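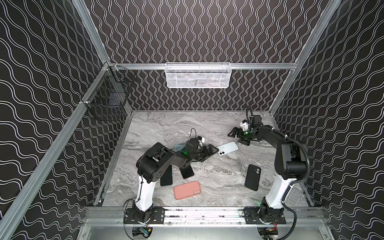

Workcell budgeting is the practice of estimating what a small robotic workcell will cost before it is bought, and of explaining the difference afterward. The term covers the arms themselves, the enclosure around them, cameras, cabling, spare parts, workpieces, and the labor of the people who put it all together. It is mostly used for benchtop cells with one or two light arms, where the sums are small enough to escape a formal purchasing process and large enough to be noticed later.

Background

Early guides to the subject treated the arm as the whole purchase. Everything else was listed under "accessories," a word that has done a great deal of damage to department budgets. The planner Ilango Raju, in notes written for the Lurnermont workshop, proposed splitting the budget into arms, structure, sensing, workpieces, and time. The Lurnermont scheme has been widely copied, usually without the last heading.

Structure

Most benchtop cells are framed in aluminum extrusion, which is sold by length and therefore looks cheap. The brackets, bolts, and end caps are sold separately and are not. The Lurnermont notes advise setting aside 40 percent of the frame budget for hardware that holds the rest of the frame together. Wall panels and work surfaces also belong under this heading. Patterned panels cost little more than plain ones, and the argument over which pattern to buy is normally charged to time.

Storage is often left out. A wire basket hung from a rail is among the least expensive items in a cell, and tends to be ordered last, at full shipping cost.

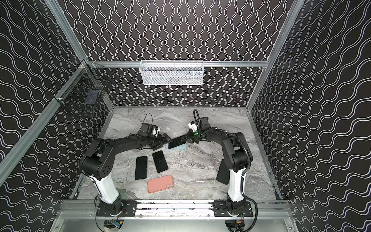
Should a first cell have one arm or two?
Two, if the work includes passing or steadying an object, and one for nearly everything else. A second arm doubles the price of the arms and adds its own mount, cables, and camera, so it should be justified by a named task.

Workpieces

Workpieces are the objects the robot handles, and they are routinely forgotten. A cell meant to handle smartphones needs smartphones – several of them, in more than one color and size, and preferably ones that will not be missed. Used or nonworking units are the usual choice. Raju's notes suggest planning for 6 units and replacing them as a batch. The Enari planning worksheet, a rival method, has no line for workpieces at all, and its users are said to be generous with their own belongings.

Sensing and grippers

Wrist cameras are priced individually, but their mounts seldom appear in a quote. Many shops print their own, and the worksheet entry then reads "free," meaning that someone spent a week on it.

Gripper fingers are a consumable. Soft fingers are gentle on smooth-backed objects, while hard pads hold their shape. Planners who cannot decide buy both, which the Auer buying guide lists as a mistake on one page and as good practice on another.
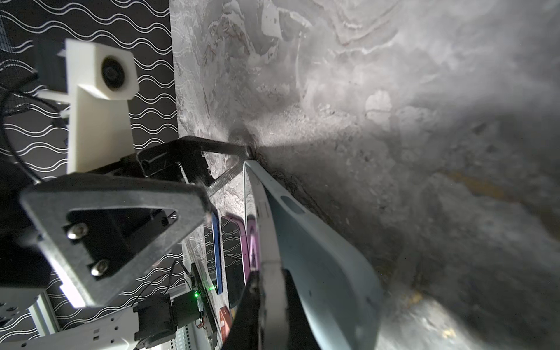 Pale blue soft finger and black finger pad, with phones lying beyond them.

Cables are a matter of length. A cable run must allow for the full reach of the arm, with a loop of slack at the wrist, and a cable bought to the exact measured distance will be bought again. The Lurnermont notes recommend one spare for every 4 installed. Ties are cheap and should be ordered by the bag.

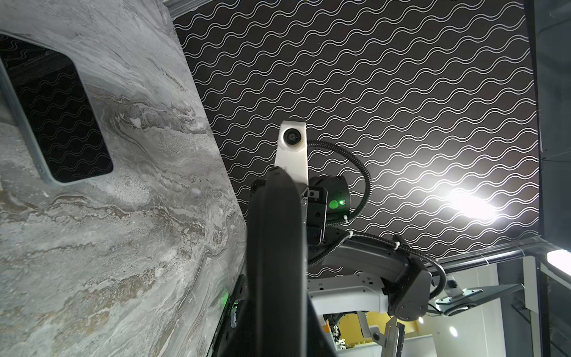

Time

Labor is the most disputed heading. Suppliers such as Skitier quote assembly in days, and buyers tend to copy the figure into their plans as though the supplier were coming to do it. The Lurnermont scheme allows 5 weeks from delivery to first useful work, including one for finding the right hex key.

A purchase approved in November presents a special case, as the money must often be spent before the parts can be chosen. The customary solution is to buy extra extrusion.

Criticism

The main objection to workcell budgeting is that it makes cells look expensive. Supporters reply that the cells were expensive already – the worksheet only moved the news forward. The Enari worksheet was revised on 2021-07-10 to add a line marked "other," and users report that it is now the largest entry.

See also: Spare parts planning; Aluminum extrusion; End effector; Total cost of ownership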